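Bench notebook, wet side: cloths, rack and tray
2026-10-19

Cloth stock is low again, so this entry is mostly about cloths.

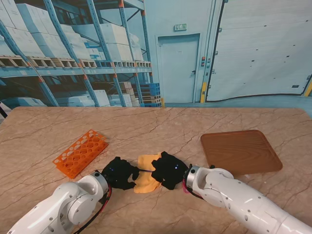
Went through the drawer first. The yellow-orange ones from Fulcombe have held their colour reasonably well but the hems are going. On the worst of them the overlock has opened along one short side and the loose thread catches on anything with a hole in it, which on this bench means the tube rack. I trimmed the threads with the small scissors and put those cloths at the bottom of the pile. Trimming is a stopgap. Once the hem is open the edge frays a little further with each wash.

Method for the wash comparison, written down properly because the last version was on a sticky note and the note has gone.

Cloths are washed at 60, no softener. Softener leaves a film and the cloth then pushes water about the marble without taking it up. Shake out, dry flat on the airer, fold in half twice. Weigh dry on the small balance. Wet through under the cold tap, wring by hand until it stops dripping, weigh again. The difference is what I am calling retained water. The wringing is the weak step. Giorgia wrings harder than I do and her readings come out lower on the same cloth, so from now on one person does a whole set and initials it.

The first set is mine. Retained water on the Fulcombe cloths falls off slowly with washing and then levels out. The Cirnau cloths start higher and drop quickly, and after 10 washes there is very little between them. I would not change supplier on that basis. The Cirnau ones are also thinner and they crease into hard ridges if left crumpled, and the ridges leave streaks on a polished surface. The Fulcombe cloths crease too but the folds relax when wetted.

Streaks matter more here than they did on the old laminate. The marble is beige with dark brown veins, and a faint mark on it is hard to see from directly above. Crouch and look along the surface towards the window. I missed a whole ring of dried buffer last week by checking it standing up.

Surface care, for anyone who uses the bench when I am away:

Nothing acidic on the marble. That includes the descaler from under the sink and the lemon spray somebody brought from home. There is already a dull patch near the back where descaler sat over a lunch break. I have tried polishing it with the fine paste and it is slightly better, though the edge of the patch still shows in raking light.

Warm water and a drop of neutral detergent, wipe, then a second cloth with plain water, then a dry one. Work from the back to the front. Lift the cloth at the end of each pass and refold to a clean face. If you drag it back over the same line you put down what you have just picked up.

Ethanol is fine for pen. Use it sparingly and keep it off the sealant.

Tube rack. The orange plastic one is the rack we keep for dry tubes. It has been washed with the rest but it should not go in the machine on the hot cycle. The previous rack of the same pattern warped along its length and rocked on the bench, and a rocking rack is how we lost the set of standards in the spring. Hand wash, rinse through the holes under the tap, stand on end to drain. Water sits in the holes if it is left flat and you find it later when you lift the first tube. A pipe cleaner gets the dried residue out of the corners. I checked it against the steel rule after washing and could not get a feeler gauge under it at any point.

Labels: the old ones were paper and came off in the wash, leaving the adhesive behind. Removed the adhesive with ethanol and a plastic scraper. The replacements are the Ultel laminated type. One went on a scrap of the same plastic first and has been through several hand washes without lifting. Will put them on the rack proper once the scrap has survived a full month, so some time in November.

Tray. The brown wood-grain tray stays on the right of the bench, for whatever has been cleaned and is waiting to be put away. Nothing used goes on it, including pens. It has a slightly raised rim, enough to stop a tube rolling off, and the rounded corners wipe out easily. It came from Bellini with the kitchen order and was never meant for bench use, but it is a better size than the steel one, which overhung the edge and got knocked.

I would like a second tray of the same kind for the left side, for used items, so the direction of travel is obvious to a new person. Giorgia would prefer a different colour for that and she is right. Two matching trays will get swapped within a week.

Folding. There was a disagreement over whether cloths should be stored folded or loose. Folded takes less room and you can see how many are left. Loose is quicker, and people do put them back. Compromise: folded in the drawer, and one loose cloth on the bench for spills, replaced every morning whether or not it looks clean. The loose one goes in the wash bag and does not go back in the drawer.

Cost. Fulcombe will do 1,000 at a better unit price but we have nowhere to put them and they pick up dust in storage. Asked for a smaller pack. Waiting to hear.

To do
- second set of wash readings, Giorgia to wring
- ask Bellini whether the tray comes in another colour
- throw out the lemon spray
- check the balance against the reference mass before the next set; it was reading slightly high when warm
- thread the hem of one Fulcombe cloth by machine and see whether it outlasts the trimmed ones

97 views | 2 shares

Comments

benchrat_k
We had the same trouble with hems and went over to cut-edge microfibre. No thread to catch, though they shed a bit for the first few washes. Worth wiping down something unimportant with them first.

Giorgia Leone
For the record I wring normally. Second set will be in the book by the end of the week. Also the lemon spray is already in the bin.

m.t.
Could you wring with a fixed weight? Cloth between two boards, mass on top, timed. We did that with felt pads and the spread between operators came down a good deal.

benchrat_k
Seconding the boards. Put a mesh under the cloth or the water has nowhere to go.

This site uses cookies to remember your settings and count visits. By continuing to browse you accept their use. Manage preferences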